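Pillcombe Community Van Program
Progress report to the Wenbridge Fund, 10/05/2025

We're back on the road with both vans, and I couldn't be happier to write that! The older one (the Solheim route van) got its new rear brakes and a rebuilt wheelchair lift in April, and the drivers tell me it pulls away from a stop like it did when we bought it.
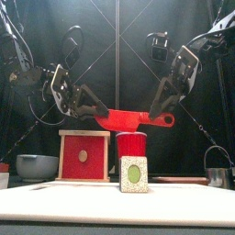

Ridership is up too. We gave 355 rides last quarter against 221 the quarter before, mostly on the Rerkis clinic run, where we added a second morning departure. Riders had been asking for that one since the winter, and it filled up in its first week.

Training went well. Five new drivers passed the road check, so we now have eight on the list and can cover evenings without begging people to swap shifts.
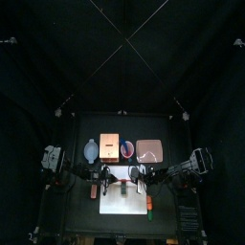 Still open: the tires on the newer van. We have a quote from the shop in Rerkis and are waiting on a second one. The heater fan also rattles on high, which we'd like fixed before the cold sets in. Both fit inside the repair line you approved, and we'll send the receipts with the next report.

Agnes Leckie
Fleet coordinator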